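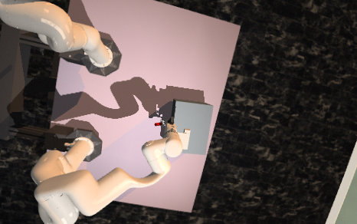 Progress report to the Juver Fund
Local Election Information Project, Nerska County
Reporting period: January through May

1. Status

Work on the primary voter guide is complete. Work on the general election guide and the candidate forums continues. One item, the Spanish edition, is behind the schedule in the grant agreement.

2. Primary voter guide

Questionnaires went to 52 candidates for county, school board and town offices. All but one replied, for a total of 51. Answers were printed as received, with a limit of 150 words per question. The candidate who did not reply is listed with the office sought and party line only.

The questions covered property taxes, road repair, the county nursing home and public access to meeting records. The nursing home question was reworded before mailing. The first draft asked about "sale or closure," and two party offices objected that closure had never been proposed. The final wording asks about "future ownership."

Printed copies went to 14 sites, including both Zerine library branches and the Mathias town hall. The Mathias supply ran out before early voting ended and was refilled once.

3. Candidate forums

Six forums were planned for the grant year. Four have been held. The remaining two, for county executive and for the open legislature seat in Zerine, are set for the fall. Both campaigns for county executive have agreed to the format in writing. They have not agreed on rebuttal time. Our proposal is 45 seconds, with no second rebuttal.

Sound at the Mathias forum was poor for almost 14 minutes. The recording was posted with a corrected transcript.

4. Spanish edition

The first translator withdrew in March. A replacement is under contract and has returned the ballot measure section. Delivery is now expected in August, two months late.

5. Budget

Printing came in under the approved line. Translation will exceed its line. We request approval to move the unspent printing balance to translation. The total award does not change.

6. Next period

Candidate list check against the certified ballot
Second questionnaire mailing
Hall contract for the Zerine forum
Final Spanish proof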